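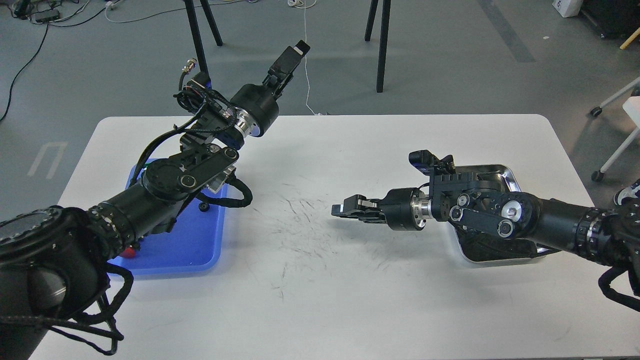 How Two Robot Arms Learn to Share a Table

Drallow Workshop Pages for Young Builders
February 19, 2020

If you ask a grown-up what a robot does, you will probably hear about one that vacuums, or one that walks around on Mars. Ours is trying to pick up a push button. It has been trying since January.

The robot lives in the shared workshop at Trultside, where anybody in the building can use the tools if they put them back. It has two arms. The left one is named Fitzsimmons and the right one is named Suris. Magdy Hegazy chose the names and won't say where he got them. Magdy and his neighbor Hinata Katayama are building the robot together in the evenings, and they let me sit on the tall stool and ask questions, as long as my sandwich stays away from the motors.

What is an arm made of?

Bend your elbow. Now turn your wrist. Now try to scratch the middle of your back. You have just used a lot of joints, and you may have found out what they can't do.

A robot arm has joints too. Between the joints are stiff pieces called links, which are a bit like your bones. A joint needs a motor to move it, and a motor needs electricity, and electricity comes along a cable. That is why a robot arm looks as if it had gotten dressed in a hurry. The cables have to be long enough for the arm to stretch and short enough not to catch on things. Hinata has spent more time on cables than on anything else in the project. She did not expect this when she signed up for robots.

Your own cables are called nerves, and they are tucked in neatly under your skin. Try not to be smug about it.

Fingers, two or more

The thing at the end of a robot arm has a very grand name. It is called an end effector. You can use this word at dinner if you want everyone to stop talking for a moment.

The simplest kind is a gripper with two fingers that slide together and apart. "Parallel gripper" is the proper name, and parallel means that the fingers stay side by side, like train tracks, as they close. It can't wave, and it would be hopeless at the piano. But it is strong and easy to give orders to. You tell it to open or you tell it to close.

Another kind is a hand with several jointed fingers. It can curl around things, and it looks terrific. It is also much harder to control. Think of telling one friend to sit down, and then think of telling a whole birthday party to sit down at the same time without knocking over the cake.

Fitzsimmons gets to try both kinds. Some evenings he wears the two-finger gripper, and some evenings he wears the hand. Suris sticks with two fingers and has never complained.
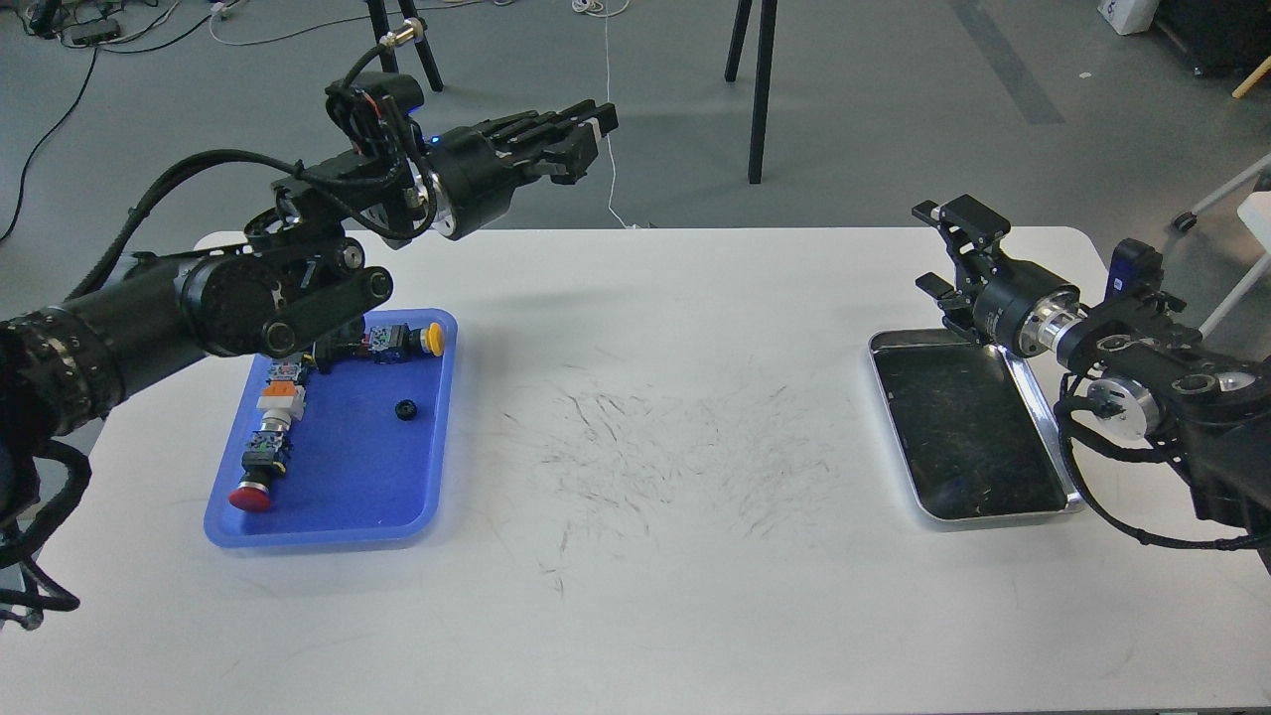
The job

On the left side of the table is a blue plastic tray. On the right side is a stainless steel one. The job is to move button parts out of the blue tray and into the steel tray.

You could do it while talking, chewing and thinking about dinosaurs. So why is it hard for a robot?

Well, you have been practicing since you were a baby. You dropped spoons off a high chair for months, and everybody thought you were being a nuisance, when you were really doing research. You learned how hard to squeeze a banana. (You may have learned this from the banana.)

A robot starts out knowing none of that. It has to be told, or it has to practice. Magdy and Hinata do a bit of each. The computer keeps a log, and by the middle of this month it had 995 tries in it. A try counts even if it goes wrong. Especially if it goes wrong, says Hinata, who likes to read the bad ones first.

Button parts are sneaky, too. A push button of the kind used on big machines comes in pieces: a cap you press, a collar, a nut to hold it in place, and a block at the back where the wires go. The cap is round and wants to roll. The block has corners. The nut is a ring, so if you aim for the middle of it, you pick up some air.

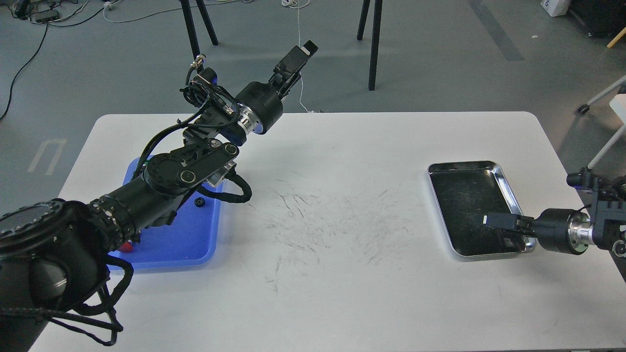
Suris, on the right, reaching into the steel tray.

Why don't they crash?

Two arms and one table sounds like trouble. If you have ever shared a back seat on a long drive, you know all about it.

The computer solves this by keeping a sort of map of the space over the table. Before an arm moves, the computer works out every place the arm will pass through on the way, elbow included. Elbows are what people forget. Then it checks whether the other arm will be in any of those places. If so, somebody has to wait.

In our robot it is always Suris who waits. Magdy wrote it that way one night when he was tired, and he keeps meaning to make it fairer.

There is also a speed limit. The arms may move 350 millimeters in one second, which is a little longer than a school ruler. They could go faster. The two builders agreed on the number after a talk that got rather loud, and now it is written on the wall in marker so they don't have to have the talk again.

Does the robot know what it's doing?

No. It doesn't know that a button is for pushing. It doesn't know that the blue tray is blue in the way you know it, or that it has been a long evening and we would all like to go home. It has numbers for where its joints are, and numbers for where it should put them next. When the two sets of numbers match, it has done well, as far as it can tell. Sometimes they match perfectly and the button is on the floor. 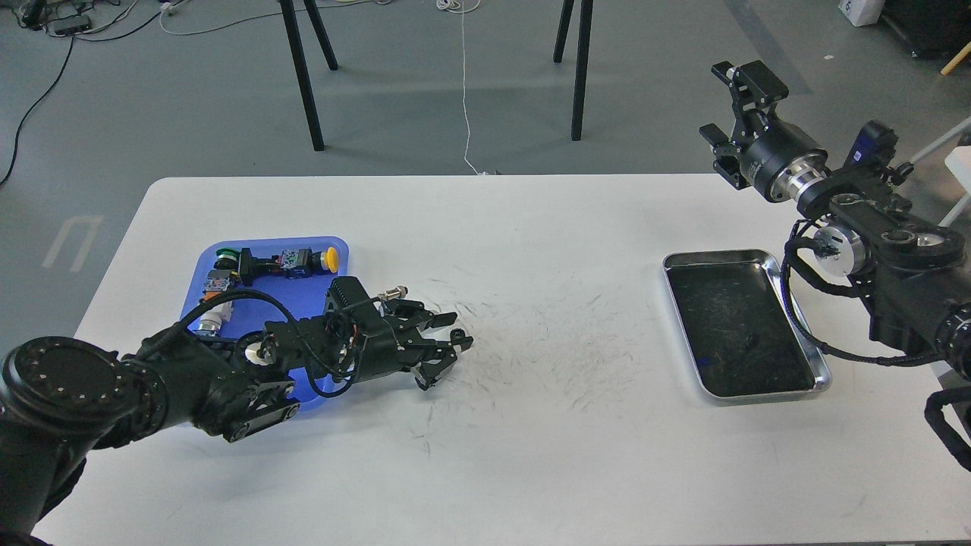
Fitzsimmons wearing the hand. The yellow cap in the blue tray belongs to a push button.

Try it yourself

You need two bowls, some dried pasta in different shapes, a pair of kitchen tongs and a friend who is good at giving orders.

Put the pasta in one bowl and the empty bowl next to it. Hold the tongs. Shut your eyes. Your friend is now the computer and has to tell you where to go: left, right, forward, back, up, down, open, close. You must do exactly what you are told and nothing clever. If your friend says "down" and forgets to say "stop," keep going down until you reach the table.

See how many pieces you can move before the kitchen timer rings. My cousin and I managed 21, and the 48 that landed under the stove don't count. Then swap places and find out how patient you are.

Ask before you borrow the tongs. Put them back afterward, too, in the drawer they came from.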